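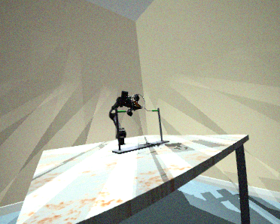
4. Recording demos on the wire frame

Okay, on to the fun part! By now your leader arm should be plugged in and the Katus sim should open without complaining. If it doesn't, go back to section 3 and redo the joint zeroing (I skipped it my first time and lost a whole Wednesday).

The job is to get the arm to work along the curved wire between the two posts. You drive, it records.

1. Start Katus and load the wire task. Wait for the arm to settle before you touch anything.

2. Hold the leader arm in about the same pose as the arm on screen, then press the left pedal to link them. I like to keep my elbow on the desk.

3. Wiggle the wrist a little. If the gripper goes the wrong way, unlink and flip joint 5 in the settings page.

CAUTION: Never link with the two arms in very different poses. In the sim you just get an ugly jump, but if you've switched the output over to a real arm it will swing hard, and it won't wait for you to get your hand out of the way.

4. Press the right pedal to record. Follow the curve slowly and keep turning the wrist as you go, so the gripper stays lined up with the wire. Most people move the hand and forget the wrist - I still do when I'm tired!

5. When you reach the end, hold still for a moment and press the right pedal again. Katus saves the demo and resets the arm.

6. Play it back before you do the next one. Toss anything where you bumped a post or stopped halfway to think.

Note: a grainy view is fine. I leave the render quality low while recording because the controls feel much snappier, and you can re-render later from the saved joint positions.

Note: small touches on the wire are okay if you back off smoothly. Hiwot Demissie talked me into keeping those, and the policy I trained in May with them recovered a lot better than my "perfect" one. That set was 131 demos. I've gone up to 400 since, but I'd get a first batch trained before recording that many.

Saved demos go in the Tisham folder, one file each. Leave the file names alone, the trimming tool in section 5 needs them.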